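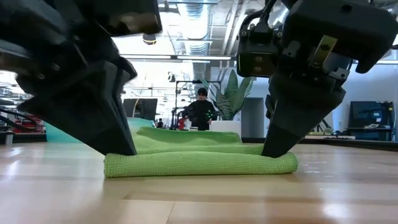
Figure 1. Two-gripper towel folding, fixed view.

Tekum towel set – read before citing

Tekum holds 400 episodes of towel handling. The Jarkness report calls folding "solved" on this data. I reran the scoring and don't agree. The success label checks the final outline from the fixed view and ignores the layers, so a bunched towel with a tidy outline passes.

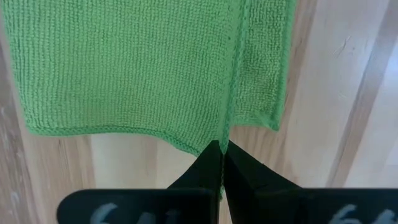 Grasps on the hem are where the Clirow policy falls apart. Of 300 rollouts, 195 pass the outline check. Add a layer check and the gain over the Millet baseline drops to 9 rollouts – too few for the claim being made.
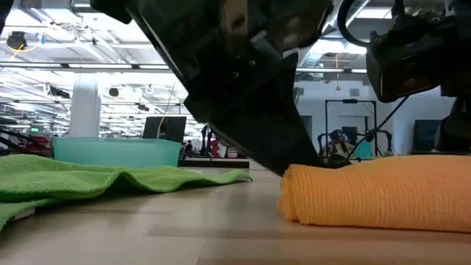

Gordon Doucette objects that the layer check is too strict for thick cloth and would fail folds any person would accept. He may be right. I'd still like to see the numbers under both.

Wrist views are included but were not used for scoring.

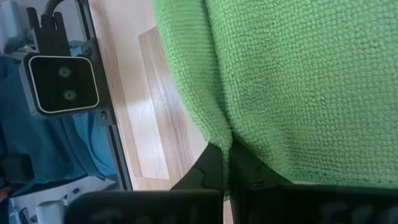 Can the old labels be used for training?
Only as a weak signal. Keep them out of any test split.

Relabeling is under way, with no release set before December.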